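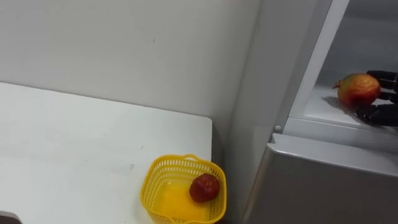
課題レポート 共同キッチンの食品ロスについて(学生寮の場合)
提出日 2026-06-28

1. テーマを選んだ理由
自分の寮では毎週日曜の夜に冷蔵庫の整理がある。そのたびに袋ごと捨てられる野菜とか、開けてない豆腐とか。もったいないと思いつつ自分も捨てている側。授業で食品ロスをやったときに、家庭の話と事業者の話はたくさん出てきたのに、寮やシェアハウスみたいな「共同だけど家庭でもない」場所の話がほとんどなかった。なので調べることにした。

2. 調べた場所と方法
対象は学生寮「クリンデロ(Clindero)」の共同キッチン。住んでいるのは70人、キッチンは各階に1つで全部で4か所。期間は5週間。やったことは次の通り。
・整理の日に捨てられたものを種類別に量る(キッチンばかり使用、包装は外してから)
・捨てた理由を紙に書いてもらう(無記名)
・買い物の頻度のアンケート
1月に予備調査を一度やったが、帰省明けで冷蔵庫がほぼ空、データにならず。今回の結果には入れてない。

3. 結果
一番多かったのは葉物野菜。次がパンとごはん。肉は意外と少ない。すぐ冷凍する人が多いからだと思う。もやしは予想通り毎週出た。
重さでいうと、いちばん少ない階は1回200グラムで済んだ週もあった。多い階はその何倍も出ていて、階による差がかなり大きい。自炊する人が多い階ほど多いと予想していたが、はずれ。むしろ、たまにしか料理しない人が多い階のほうが捨てる量が多かった。
理由の紙で目立った答え:
「買ったのを忘れていた」
「奥に入っていて見えなかった」
「誰のかわからないので触れなかった」
「量が多いのしか売ってない」
期限切れそのものより、忘れる・見えない・持ち主不明の3つ。特に持ち主不明は寮ならではだと思う。名前シールは一応あるけど、冷えるとはがれる。これは自分でも何回もやった。

4. 試したこと
最後の2週だけ、2階のキッチンで対策を試した。
(1)冷蔵庫の一番上の段を「早く食べる段」にした
(2)「ご自由に」の札を作り、あげてもいいものにつけてもらう
(3)シールをやめてマスキングテープと油性ペンに変更
(2)は最初の週はまったく使われず。札の置き場所を冷蔵庫の横から扉に変えたら使われるようになった。卵とヨーグルトが早い。半端な調味料は誰も持っていかないない。
(1)は良かったけど、3日くらいで普通の段に戻ってしまう。だれかが気にして直さないと続かない感じ。今回は自分が直していたので、そこは結果に影響してると思う。
捨てた量は2階では減った。ただ2週だけだし、試験前で買い物自体が減っていた可能性もあり、対策の効果とは言い切れない。

5. 近くの店の話
スーパー「ミビス」で値引きの時間を聞いた。夜の早い時間から始まるとのこと。寮生は値引きを見てまとめ買いする人が多く、アンケートでも「安かったから買った」が多い。店で捨てられる分は減るが、その分が寮の冷蔵庫に移って捨てられているだけかもしれない。ここは数字が取れなかったので推測。商店街の八百屋「テハダ」はばら売りあり、にんじん1本から買える。でも閉店が早く、授業のあとだと間に合わない。

6. 反省と今後
・量る人が日によって違い、包装を外してない回が混ざった。その回は除外
・飲み物の残りは量ってない。流してしまうので
・アンケートの質問3がわかりにくいと言われた。「週に何回買うか」がコンビニ込みなのか書いてなかった、完全にミス
・他の寮との比較もできず。

次にやるなら、記録アプリ「ジャルティス」で買った日も残してもらい、買ってから捨てるまでの日数を出したい。入力がめんどうだと続かないので、写真だけで済む形にするか検討中。早く食べる段は、2階の人から続けたいと言われたので夏休み前まで置いておく。グラフは別紙、表2の単位はグラム(表のほうに書き忘れまし た)。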